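Green Bosch power tool, corded: bench review after a winter of use

Category: hand-held power tools
Used for: furniture assembly and light joinery
Period of use: January onwards

Background

I bought this one to replace an elderly Rosix that had lost its switch. Most of the work it does is flat-pack assembly and small repairs for Gruvwood, a two-bench workshop that makes shelving and plain cabinets. The comments below cover handling, the collar end, the cable, noise and storage. I have left out any comparison of rated power, as I have no means of measuring it and printed ratings are of limited use when the timber varies as much as ours does.

Body and grip

The housing is dark green with a black grip panel let into it. The panel is dimpled and rounded off at its lower end, and it is the part of the design I would keep if everything else changed. The dimples are shallow enough to wipe clean with a damp cloth and deep enough to hold a gloved hand. With bare hands and fine dust the grip becomes slightly slippery after a long session, though less so than the smooth-bodied Rosix did.

The maker's name runs along the length of the body in red letters, with the round armature logo below it in light grey outline. Both have held up to daily handling without rubbing away. I mention it because the printing on the Rosix went in a month, and on a shared bench it helps to be able to tell tools apart.

The body is long for a small hand. Colleagues with a short reach hold it further down, nearer the collar, and this moves the weight behind the wrist. For overhead work I would choose something shorter.

Collar

Towards the working end the body narrows into a ribbed black collar with a thin, light, dashed stripe round it. The ribs give reasonable purchase. Resin and dust collect between them and have to be brushed out; an old toothbrush does the job. I clean it at the end of each day when cutting softwood and once a fortnight otherwise. Compressed air moves the dust but leaves the resin where it was.

I found no play in the collar when new and can find none now.

Cable

Ours is the mains version. The cable is stiff on a cold morning and relaxes once the shop is warm. It is long enough for one bench and too short for two, so we use a Kassab extension reel permanently fixed to the wall — a better arrangement than trailing a lead across the floor. The strain relief shows no cracking.

Noise and vibration

I took no meter readings. Ear defenders are necessary for anything over a few minutes. Vibration is noticeable through the body at full speed and falls off well at the lower settings. After an hour of continuous work my hand was tired but not numb.

Work done

The main test was a run of 50 shelf units for a Lununent order, each with the same fixings in the same birch. The tool was in use for most of the working day throughout. It grew warm along the body and never hot enough to put down. There was one stoppage, traced to the extension reel.

Since then it has been used for odd jobs: two door frames, a workbench top and a quantity of battens. It copes with hard beech provided the feed is slow. Forcing it gains nothing and marks the work.

Storage

The supplied case is adequate but slow to pack, as the cable must be coiled in one particular direction before the lid will close. We gave up on it and made a plywood rack with a felt-lined cut-out. If you do the same, leave 13 mm of clearance round the collar. Our first attempt was tighter and scraped dust into the felt.

Points against

Length of body. Case. Short cable for a shared bench. The ribs on the collar need regular cleaning, and the instructions say little on the subject.

Points in favour

Grip panel. Steady running at low speed. Durable markings. No looseness at the collar after sustained use.

Rating: four out of five. I would buy it again for bench work and look elsewhere for overhead fixing. A longer note on the rack, with the cutting list, will follow once the second version has been glued up. 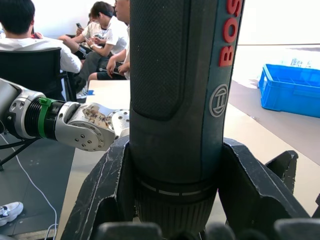 The second rack will use the same felt, with the cut-out open at the front so that the dust falls through.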